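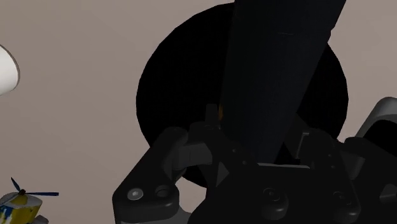 Ten nights in a cabin at Skurnley

We got home from the lake last night and the car is still half full, but I wanted to write this down while I still remember which cabin we had and what we paid for it (my sister has asked me twice already, and I gave her two different answers).

So, the cabin was number 14, in the back row at Skurnley, and it came to 1,489 for 10 nights with the bedding included. We looked at the lakefront ones too, but they were 200 more and the only real difference was the porch. The back row sits up under the pines, and in the afternoon when everybody down by the water was hiding from the sun, we were up there playing cards in a nice breeze, feeling very pleased with ourselves!

The drive is 191 miles from our door. We stopped in Ellgate for groceries on the way, and I'd tell anybody to do the same, as the camp store is lovely for ice cream and firewood and not much good for dinner. There's a bakery on the main street in Ellgate with a cinnamon loaf that was supposed to last us until the weekend and did not make it to the campground gate.

Check-in starts at three in the afternoon. We were early, and Trinidad Barroso at the front desk let us leave the car by the office and walk down to the swimming beach while they finished cleaning. She also drew us a little map of the trail to Bedoya Point, with a big star at the spot where the path splits and everyone goes left by mistake. We went left anyway, the first time. The right-hand path climbs more than you'd think for the first stretch and then it's flat all the way out, with benches, and my mother managed it in her ordinary shoes.

The beds were firm, which I like and my husband doesn't. The kitchen had a good big sink, two burners and a toaster with opinions of its own. Bring a sharp knife and a dish towel or two. The shower ran warm every morning as long as I got in before eight.

On our last full day we took the Kellico ferry over to the other side and had fried fish at a picnic table, and the kids fed most of their fries to the ducks. The last boat back leaves at six, and we came running down the dock for it with our sandals in our hands.

They were still taking bookings for May when we checked out, and I've put us down for the same cabin again. My sister wants the one next door, so if you're reading this, call them soon and ask for number 15.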